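Four Days in Fulumham: The Quiet Side of the Estuary

The ferry to Fulumham leaves from a concrete slipway behind the fish market, and visitors are advised to arrive early. Seats cannot be reserved, the upper deck fills first, and the crossing is the best introduction the town could wish for. The water turns from grey to green as the boat passes the sandbar, and the church tower comes into view well before the harbour does.

Fulumham has never been a resort in the usual sense. It has no promenade and no pier, and its one large hotel closed before the coast road was widened. What it offers is a compact old quarter of narrow lanes, a working harbour, and a long tidal path that runs east to the village of Vimunard. The town has 2000 permanent residents. In June, when the sailing week is held, that number rises sharply, and those who prefer an empty path should plan for the early autumn.

Where to stay

Accommodation is mostly in rented apartments above the shops of the old quarter. The largest agency, Trirnel, manages properties on both sides of the harbour and keeps an office beside the ticket kiosk, where keys are collected between noon and six. Apartments are let for a minimum of four nights. Most have a small kitchen, a bathroom and a washing machine, a real convenience for walkers, as the tidal path is muddy for much of the year and the town has no launderette.
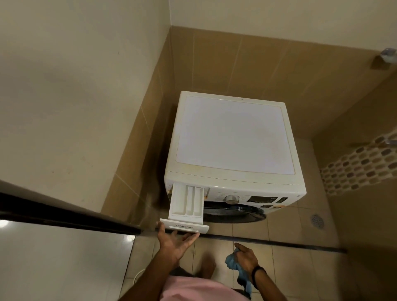

A Whirlpool machine with the detergent drawer pulled out.

Guests should note that the old quarter is closed to cars from ten in the morning. Luggage may be left at the Trirnel office on the day of departure at no charge. Those arriving by road will find the public car park at the top of Mill Lane, a short but steep walk from the harbour. Rooms facing the water are the most sought after, although the market begins unloading before dawn and light sleepers may be happier on the landward side.

Eating and drinking

The restaurant Kırmızıgül has occupied the former customs house for many years and remains the most dependable kitchen in the town. The menu is Turkish, with a strong leaning towards fish. Grilled mackerel with pickled onion is served throughout the season, and the lentil soup is excellent on a cold evening. The dining room is plain and well run. Tables by the windows should be requested when booking. The kitchen closes on Mondays.

For a simpler lunch, the bakery on Chapel Steps sells filled rolls and a dense almond cake that travels well in a rucksack. Self-catering visitors can buy vegetables and shellfish at the harbour market, held every weekday morning. Apartment kitchens are modest, and the rental terms ask that guests leave both kitchen and bathroom clean on departure.
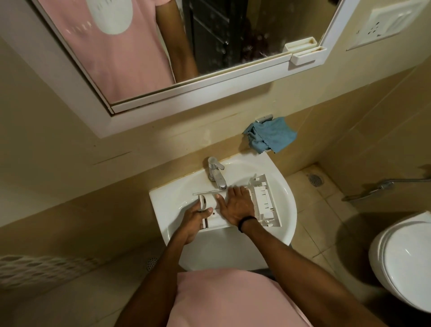
White plastic parts in a bathroom washbasin.

The path to Vimunard

The walk to Vimunard is eight miles in each direction and should not be attempted without a tide table. The first section follows the sea wall and is suitable for all. Beyond the second sluice the path drops to the marsh, where it is covered at high water, and walkers must use the inland diversion through the farm. Vimunard itself has a chapel, a public house and a bird hide overlooking the mudflats, where curlew and redshank gather in large numbers as the tide falls.

The number 94 bus returns from the chapel gate to Fulumham harbour. The last departure is at twenty past five, and tickets are bought from the driver. The summer timetable ends on Sun 4 September, after which the service does not run at weekends.

Ferries operate daily all year, weather permitting. Tide tables are sold at the ticket kiosk and at the bakery.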